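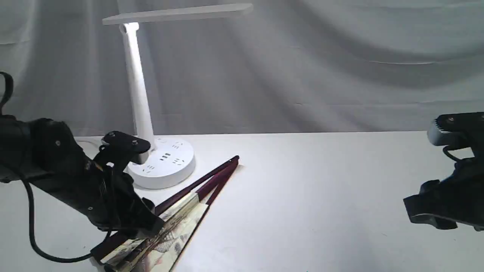

Home Rooms Checklists Bookings Contact

Skov House – craft room, desk and electrical check
Last updated: 27/05/2020
Checked by: Gifty Amoah
Previous check: April

1. Desk lamp with socket base
Base sits flat on the table – OK
Stem upright, no play where it meets the base – OK
Lamp head level and tight – OK. It droops if people pull it down by the far end. Move the whole lamp instead.
Socket openings clear of dust and bits – two wanted cleaning. Done with the lamp unplugged and a dry brush.
USB-style ports – OK, nothing stuck in them
Button on base – works, a bit stiff
Cord, full length – no nicks or flat spots. It is white on a white table and easy to miss, so run it off the back and keep it away from the front edge.
Plug and fuse – OK
Label with maximum load – worn. New one written out: 2,000 watts for everything plugged in together. No heaters, kettles or glue pots on this base.

2. Table top
Clean and dry – OK
No drinks near the sockets – one mug ring found by the wall, wiped off. Please use the shelf.
Wobble – none
Height to top, 89 cm – unchanged

3. Paper items kept on the table
Folding fan, dark red guard sticks, landscape print on the leaf:
Pivot – firm, sticks move freely
Guard sticks – no splinters
Leaf – no tears along the folds. Keep it shut or nearly shut when it is not being drawn. Do not press the pleats flat.
Position – the fan may lie in front of the lamp base but must not rest on it. Paper stays off the sockets at all times, whether the lamp is on or off.

4. Backdrop cloth
Hangs clear of the lamp head – OK
Fixings – one clip replaced
Fire treatment – the Dakari sheet says to redo it after washing. Not washed since April, so nothing due.

5. Room
Walkway behind the chairs, 100 cm – OK
Extinguisher in date – yes
Door closer – slow. Reported to Drurnard, waiting for a visit.
Skulidance group has the room next – told them about the load label.

Still to do
Door closer (Drurnard)
Printed load label to replace the handwritten one
Spare clips for the cloth, pack of 60

Signed: G. Amoah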